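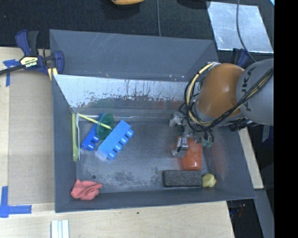
Where do you put the things that don't belong anywhere? In the tin, until somebody comes looking for them.

That was Gran's rule at Stirkalstead, and when the house came to me so did the tin. I say tin, it's a great grey metal trough of a thing with sloping sides and a hole in the bottom, and Gran always swore it had come off a boat. It lived on the kitchen table. We ate round it.

Sơn Lưu from next door came over one wet evening in February to help me empty it, or that was the plan. I'd made soup. He went straight for the yellow-green spoon.

"This is mine," he said.

"It can't be yours, you've only lived here 7 months."

"I had one exactly like it. In Ellby, when I was small." And he put it in his shirt pocket, bowl upwards, as if that settled it (I suppose it did!).

So then of course I had to find something of mine. I had a good rummage past the spongy block and came up with the big blue brick, the pale one, and I was back under that table with my brother Vídalín, building a harbour and fighting over who got to be harbourmaster. The dark blue brick was his. He'd thrown it at me once and Gran had confiscated the pair of them, and into the tin they went, and neither of us ever came looking because we were both too proud to ask.

"Ring him," said Sơn.

"It's late."

"It's two bricks. Ring him."

I rang him. He picked up on the second ring, which he never does, and before I could say a word about harbours he said, "Have you still got my duck?"

I looked. There it was down by the dark block, small and yellow with its tiny orange beak, facing the wall like it was in disgrace.

"What duck?" I said.

Well, he laughed so much he had to put the phone down and pick it up again. We talked until the soup had a skin on it. Sơn washed up, quite badly, and took himself home with his spoon, and I put the bricks back where they'd been, one dark, one pale, and told my brother he'd have to come and fetch the duck himself. He's getting the Saturday train.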